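Leave Dinner Alone and Look at Your Afternoon
Yupin Limsakul
Oct 1, 2026

I have been writing about food and eating for 11 years now, and in that time the question readers send me most often has hardly changed. They want to know what to cut. Sugar, bread, the evening glass of wine, the second helping of rice – everyone arrives with a suspect already in mind, and it is nearly always something on the dinner table.

My own suspicion falls on the afternoon. I think most of us drink far too little water between lunch and supper, and then we sit down tired and headachy and eat as though we'd been out plowing a field. I can't prove this to you with a chart, and I won't pretend to. It's an opinion, and I hold it the way my grandmother held hers about drafts.

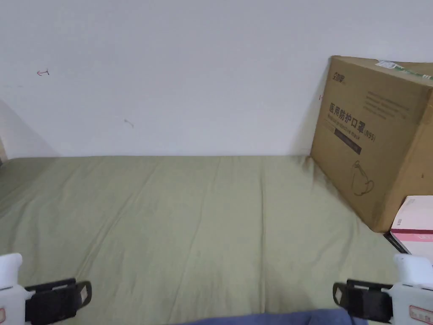 Green sheets, plain wall.

Back in June I tried keeping a pitcher on the counter and finishing it before I started cooking. Plain tap water, sometimes with a bit of cucumber if I had an end left over. I had bought one of those Drallari bottles with the little lines down the side telling you what to drink by what hour, and I'm sorry to say I found it bossy and gave it to my niece, who loves it. The pitcher suited me better. By the second week I was coming to the table hungry in an ordinary way, if that makes sense, and I was leaving food on the plate without any great effort of will.

Now, I know there are people who'll tell you that water is water and thirst will take care of itself. A reader in Totasska wrote me a very long and very kind letter to that effect. For plenty of healthy people I'm sure he is right! But thirst is easy to talk over when you're busy. I can go from noon to five on one cup of coffee and not notice a thing until I stand up.

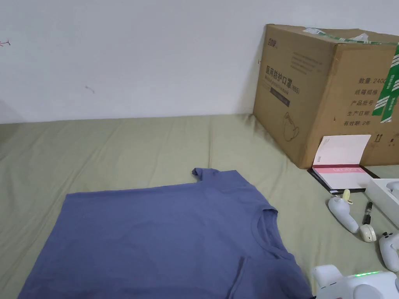 Blue-gray T-shirt and a cardboard box.

What bothers me is how quickly a simple habit gets turned into a product. The shop at the end of my street in Nilsuwan has a whole shelf of powders to stir into your glass, and the tub I picked up cost more than a week of vegetables. If you've been sick, or you work outdoors in the heat, ask your doctor or pharmacist what you need. The same goes if you've been told to limit your fluids. The rest of us could start with the faucet and see how we get on.

And please don't force it. A glass with lunch, another mid-afternoon, one while the onions are frying. Soup counts in my house, and so does a peach.
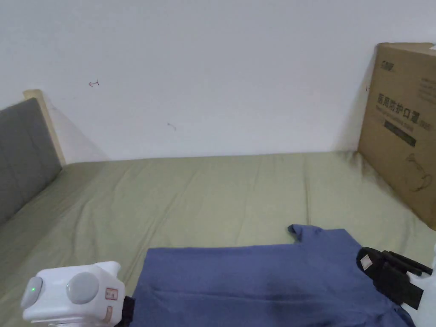
The headboard end.

My sister thinks I've gone soft and should be telling everyone to give up dessert. We had this out over a mango tart last time she visited, and she had two slices, so I'll let you decide who won. I still have the pitcher out, and I still forget it some days, mostly when the mail is heavy or the grandchildren are over. Then I fill it up again the next morning and put it back by the stove.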